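The Minutes of the Lower Gullis Ferry

The ferry at Gullis crosses 200 yards of flat brown water and has done so, by the company's own records, 3,816 times without going anywhere else. I was hired to write its history. The Kohlhase Line wanted a booklet for the anniversary, something passengers could hold during the crossing, and they had asked me after a better writer read the contract.

The records were on the office computer, I was told, and I should have them by the end of the week.
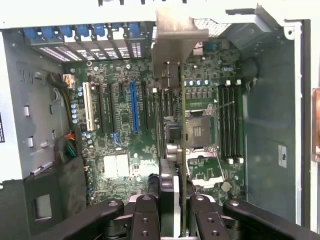
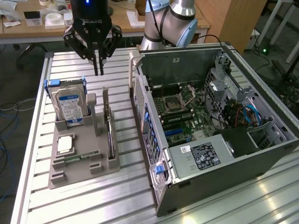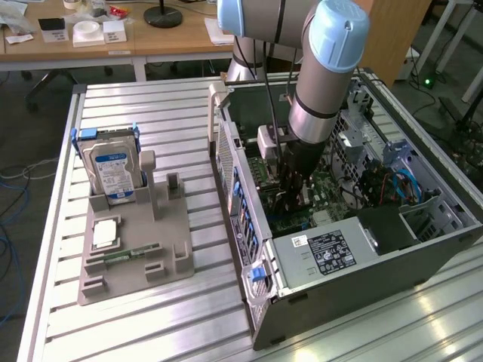

By the end of the week I had been given a key, a folding chair and a shoebox. The shoebox held the ferry's logbooks from before the office had a computer. The captain, who handed it over, said it was all in there if I was patient. I am not patient, but I was being paid by the page.

The first captain had kept his log in pencil. "Crossed," he wrote. The next line said "Crossed back." This went on for 772 entries, at which point he wrote "Goat," and then "Crossed." I read ahead as far as the following November and the goat never came up again. I did not know if the goat had boarded, or fallen in, or bought the boat.

I took the matter to the captain's mother, who had sold tickets for the first captain and still sold them for her son, out of the same window and, I think, off the same roll. She was eating a boiled egg with great attention.

"There was no goat," she said.

"He wrote it down."

"He wrote down plenty."

I pointed out that he had written down almost nothing, that he was possibly the least talkative author I had ever studied, and that a man like that doesn't write "Goat" for fun. She salted the egg.

"You should ask in Grunach," she said.

Grunach is the town on the other side. People in Gullis speak of it the way other people speak of the moon, although you can see its laundry. I bought a ticket. The captain took me over in silence, punched the ticket at the halfway point, and looked at me as though I had made a decision.

In Grunach they knew all about the goat. The woman at the bakery told me it had been a Grunach goat, a prizewinner, carried off to Gullis by night. The man at the hardware store said it had been a Gullis goat, a terrible animal, and that Gullis had sent it over on purpose. The barber told me there had been a lawsuit. He lowered his voice for the word. He gave me a haircut too, which I hadn't asked for and which was billed to me anyway.

I came home on the last boat with nine pages of notes and a cold neck. I wrote the booklet that night. I gave the goat a whole chapter -- the theft, the crossing, the lawsuit, the long bitterness of two towns within shouting distance of each other. It was the best thing I had ever written. I cried a little at the part where the goat looks back.

The Kohlhase Line sent it back with a note. They liked the paper I'd suggested. They wondered about the goat, and whether there could be more on life jackets.

So I wrote about life jackets. They printed a big stack of booklets and put them in a rack by the ticket window, where the damp got at them. Passengers used them mainly to sit on.

I was on my way out of town, waiting for the bus with the shoebox still under my arm, when the captain's mother came across the road to get it back. She lifted the lid and found the page without looking for it. She held it out and put her thumb beside the word.

"His writing was awful," she said. "That's not a G."

I looked. It was a B, with a bad tail on it. Then an o. The rest was what I had taken for a goat.

"Boat," I said.

"He'd bought the new one that day. The Firkik. He was very proud."

She put the lid on and tucked the box against her hip. I asked her whether anyone in Grunach knew.

"We told them at the time," she said. "They'd already hired the lawyer."

The bus came. She was halfway back across the road by then, and she stopped to let it pass, and waved it on.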